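Robot sorting method claims big gains, but the test was a small one

A lab in Allau says its robot arms can learn to sort household objects from far fewer human demonstrations than usual. The numbers look good. Whether they mean much outside the room where they were collected is another matter.

The method, which the group calls Zakum, was presented on Sunday at a workshop hosted by the automation firm Baert. It works by throwing demonstrations away. People steer the arms through a task by hand, a program scores each recording for hesitation and wasted motion, and only the cleanest ones are used for training. Of 1,083 recordings, the team kept 441.

According to Mirjam Peeters, who led the work, the arms trained on the smaller set put the object in the correct bin in 115 more trials than arms trained on everything. "We expected to lose a little and save a lot of time," she said. "We didn't lose anything."

Peeters did not say in her talk how many trials were run in total. Asked afterward, she said the figure would be in the full paper, due in June. Without it, the headline gain is hard to judge. A jump of 115 is huge if the arms tried a few hundred times and rather dull if they tried many thousands.

There is also the matter of what was sorted. The team used 26 objects, all of them seen in training. No new ones were added for the test, and the lighting and the table stayed the same throughout. A robot that has practiced with a toy can be expected to do fairly well with that same toy. 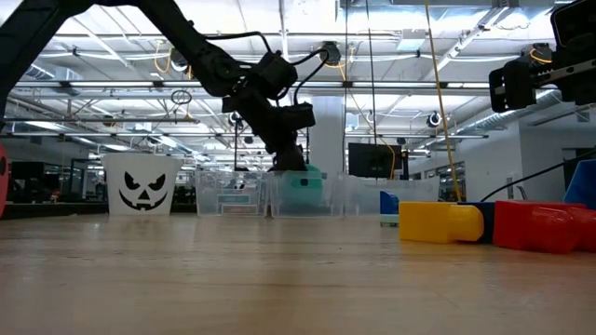
An arm reaches into a clear bin during sorting work at the Allau lab.

Arnout Declercq, an engineer at the warehouse supplier Flikside, was in the audience and came away unconvinced. His complaint is with the scoring program. Smooth recordings tend to come from easy starting positions, he said, so a filter that rewards smoothness may be dropping the hard cases without anyone meaning it to.

"Then you test on easy cases and you look great," Declercq said. "I'd want to see what was in the ones they threw out."

Peeters said the group had checked a portion of the rejected recordings and found no such pattern, but she showed no data on that point. The team plans to release the kept recordings along with the paper. It has not decided whether to release the rest.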